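Clakora to switch off 3G in June

Mobile operator Clakora has confirmed that its 3G network will close in June, with the first masts going dark in the coastal districts. The 2G service stays on for voice calls and text messages.

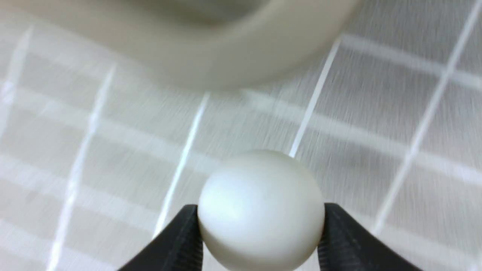 The freed spectrum will be moved to 4G. Engineers will retune 300 sites in the first phase and 1000 by the end of the programme. Most of the work is done remotely, between midnight and 5am, and short breaks in service are likely at each site.
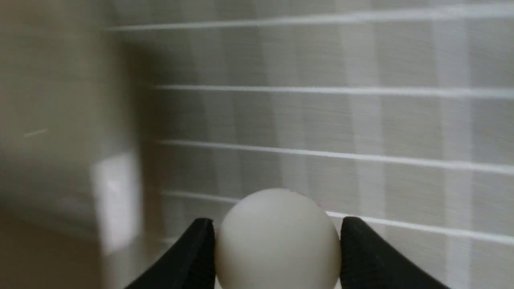
Wholesale partners Jarkier and Monti use the same masts and will follow the same timetable. Pulleo, which runs its own core network, has asked for a separate date for its card payment terminals. Older terminals and lift alarms with a 3G-only modem will need a new unit.

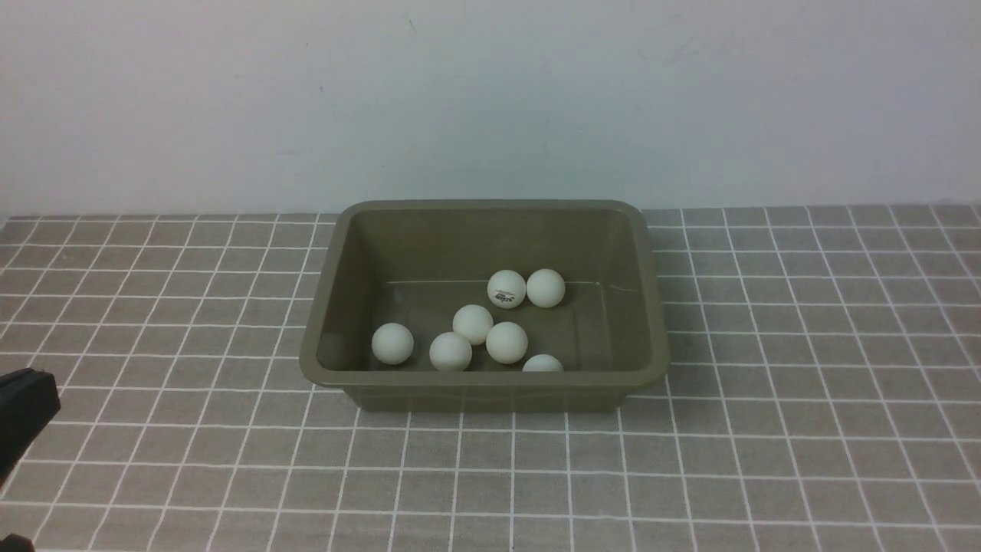

Will a 3G handset still make calls after the change?
Calls and texts will drop to 2G where there is coverage. Mobile data will stop working on any handset without 4G.

Customers with an affected SIM will get two text messages before their area is switched. Replacement SIMs are free of charge and keep the same number.
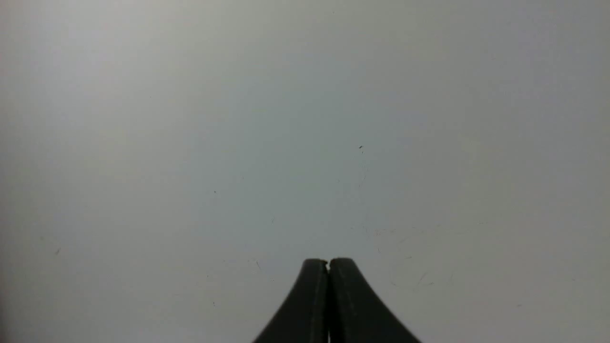 Mitra Nikzad writes that the coverage checker still lists her postcode as 3G only, and asks whether 4G will be live there before the old signal goes.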